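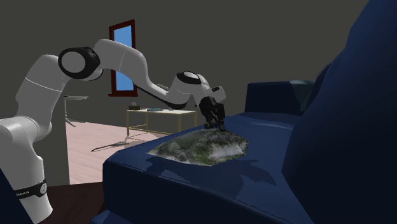

The summer I went to work for Tien-fu Su, I thought research was something that happened to people in a hurry, and it took me until well into July to notice that he had not hurried once. He ran the Drura project out of two rooms over the old savings bank in Holville, and his whole question, the one he had been carrying around for years the way other men carry around a bad knee, was whether an arm that had learned to pick things up in one pretend room could be trusted in another. So he made rooms, or rather we did, once he had shown me how. There was one I was fond of from the start, with gray walls and a tall window framed in dark red and nothing but blue on the other side of it, and on the seat of the navy sofa, where a person might expect a cat, there was a mossy lump like a stone, with the white arm bent down over it as politely as a waiter. I used to look at the blue book on the little side table and wonder what it was about, though of course there were no pages in it. I had set it there myself and I knew perfectly well.

"You like this room too much," Tien-fu told me one evening. He had brought up soup from downstairs, and he put mine on top of the printer, where he put everything. "When you like a room, you stop changing it."

He was right, I'm sorry to say. The method was simple enough to explain to my aunt, and I did explain it to her, over the phone, while she shelled peas. You took one object and gave the arm 200 tries at it, and for each try you changed something that shouldn't matter. You moved the lamp, or you made the floor darker, or you turned the sofa so its back was to the window. If the arm had really learned the object, it would go on picking it up no matter what you did to the furniture. If it had only learned the furniture, you would find out soon enough, and it would be better to find out over the savings bank than in somebody's kitchen.

"And which is it?" my aunt asked.

I said we didn't know yet, and she said that was all right, she had time.

The mugs had gone well, and the shoes had gone better than anyone deserved. The stone was the trouble. It had no handle and no proper top, and whichever way you turned it, it seemed to be a different stone. We'd run it all week, and every morning I came up the stairs and read the list of misses while the kettle boiled. A man from Boden, the firm that paid our rent, had started asking when he might see a number, and he asked so kindly that it kept me awake. Tien-fu wrote back to him each time with a long letter about the weather.

Then he had me pull up the views from down by the fingers, which I had been skipping, because there was so little in them to like. No window, no little table, just blue and stone and the black ends of the gripper. We sat with our chairs touching and went through them one after another until the soup had a skin on it.

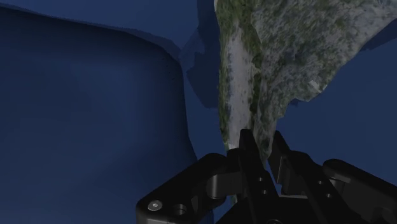

"Tell me where the lamp is," Tien-fu said.

I said I couldn't.

"Good," he said, and he went home to bed, leaving me with the bowls.

It took me most of the night to understand that he had given me an instruction. I trained the thing over again with only the near view for the last part of the reach, so that once the hand was close it had no room to lean on, and then I started the stone again from the first try. I ran past 200 by mistake. I'd fallen asleep with my cheek on the desk, and when I woke up the counter said 214 and the pigeons were at it on the ledge. The misses from the last 200 came to 30, and the day before they'd been more than half. I checked it twice, and then I went down and stood on the sidewalk in my socks for a while.

Tien-fu came up the street at his usual pace with the bread under his arm. I told him the number before he'd reached the door, and he stopped and thought it over, and shifted the bread to the other arm.

"Thirty is still a lot of stones on the floor," he said. But he was pleased – I could tell because he let me write to Boden, and he only made me put in one paragraph about the rain. Then he asked whether I'd change the color of that sofa now, please, and I said I would, after breakfast.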